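From: Thabiso Swanepoel
To: carry-on-list
Subject: Re: [carry-on] small items pouch, again

Bongani, thanks for the long answer on Monday. I went through the small stuff last night on the white table, the way you suggested, and I have a few things to add before the packing page gets updated. Two pictures first.

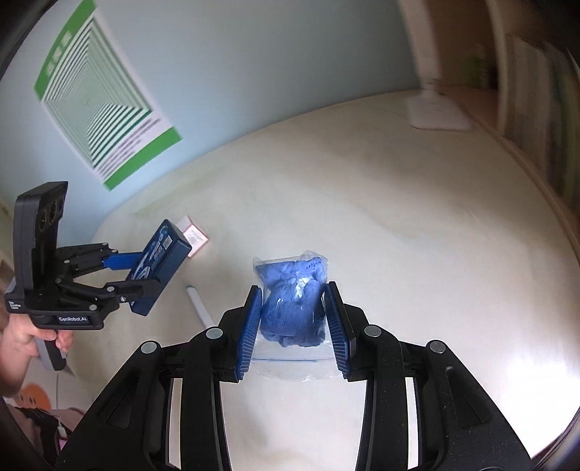
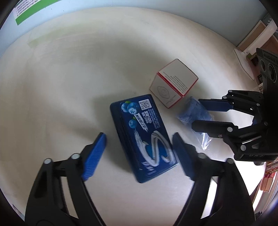 I'll quote the parts I'm replying to and cut the rest.

Bongani Baloyi wrote:
> The pouch should hold what you want in your hand between
> the gate and the hotel and nothing else. Everything soft goes
> in clear bags. Everything in a hard box goes in as it is, unless
> the box is mostly air. I would not bother with dividers. The
> Grinik has them and I took mine out after 2 trips.

I agree on the clear bags. I had been using the gray cloth sleeves that came with the Lamrani and I could never tell which one had the socks and which one had the charger cable. With a zip-top bag I can tell without opening it. Press the air out before you close it, and close it from the folded side toward the open side. If you leave air in, it takes up as much room as a second bag.

I don't agree on the dividers. I kept one in, the short one, and it keeps the hard boxes from sliding on top of the soft bags. Without it everything ends up at the bottom when the pouch is carried upright. If yours is the older Grinik with the sewn-in divider, you don't have a choice anyway.

> Gum, mints, and so on: leave them in the package they came
> in. People pour them into little tins and then can't find the tin.

Same here. The blueberry gum stays in its own container. It's flat with rounded corners and goes against the back wall of the pouch. I tried it standing on end and the zipper wouldn't close over it. Laid flat it closes fine and there is still room in front for a passport.

The small cube cartons are the harder question. A cube is a bad shape for a flat pouch. I see three ways to deal with it:

1. Take the contents out, flatten the carton, and carry both. This works if the contents don't need protecting.
2. Leave it whole and put it in the main bag, in the toe of a shoe.
3. Leave it at home.

I did number 2 in February and had no trouble with it. I wouldn't do number 1 with anything that has instructions printed on the carton, unless you cut out that panel and keep it with the contents.

> What does yours weigh now? Mine was 660 with the
> power bank and I thought that was too much.

Mine is 660 grams too, which surprised me, because I don't carry a power bank in it. Most of that must be the pouch itself. The empty Plulilent I had before was 137 grams on the same kitchen scale. It had no padding and one of the seams went, so I'm not going back to it, but the difference is worth knowing if your airline weighs cabin bags. The daypack with everything except the pouch comes to 2315 grams.

> Last thing. Can we settle on one bag size for the page? I'm
> tired of answering that question.

I vote for the medium. The small ones are too tight for anything made of cloth and the large ones get folded over and then pop open at the corner. If anybody has used the Kuvonent bags with the double seal for more than a few months, please write in and say whether the seal holds up. I have only had mine since the start of the year.

I can edit the packing page myself if Bongani sends me the login again. I'd move the section on liquids to the top and leave the rest in the order it is now.

Thabiso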